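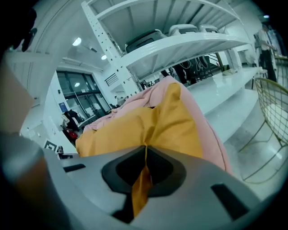 Search products
Search

Plimavura Open Shelving and Counter Range

February – by Ginette Coste

Plimavura is the white metal shelving we sell most of for workrooms, shared studios and shop back rooms. The uprights have a line of holes from top to bottom, so a shelf can go where you want it and be moved later when your stock changes. The shelves hook in and are held by a locking pin at each end.

The standard bay is sold as item 601. It comes with 4 shelves and 2 uprights. An add-on bay shares an upright with the one next to it, so a long wall costs less per bay than a single unit. All parts are painted white. We don't stock other colors.

Small devices sit well on the shelves, and the space under a shelf is open, so cables can hang down behind and reach an outlet. If you would like them tidier, the Ristent cable tray clips into the same holes and needs no tools. It is sold separately.

People often buy the shelving together with the Festareo counter, a long white counter with a glossy top. It is good for folding clothes, sorting orders or just standing at with a laptop. Wipe it with a damp cloth and mild soap. Don't use scouring powder – it dulls the shine and we can't replace the top under warranty for that.

For seating we suggest the Chang chair, with a gold wire-mesh back in a grid pattern and thin angled legs. It is light enough to lift with one hand. Felt pads for the feet are in the box and should go on before first use, especially on a painted floor.

Assembly

Two people can put up a standard bay in about 2 hours. Stand both uprights against the wall, fit the lowest shelf first, then the top one, and check with a level before adding the rest. Tall bays must be fixed to the wall. Wall screws are not included, as the right type depends on your wall.

Delivery

Bays ship flat. Counters come in one piece, so please measure doors, stairs and turns before ordering. Returns are accepted on unopened boxes only.

Contact us | Copyright Plimavura | Back to top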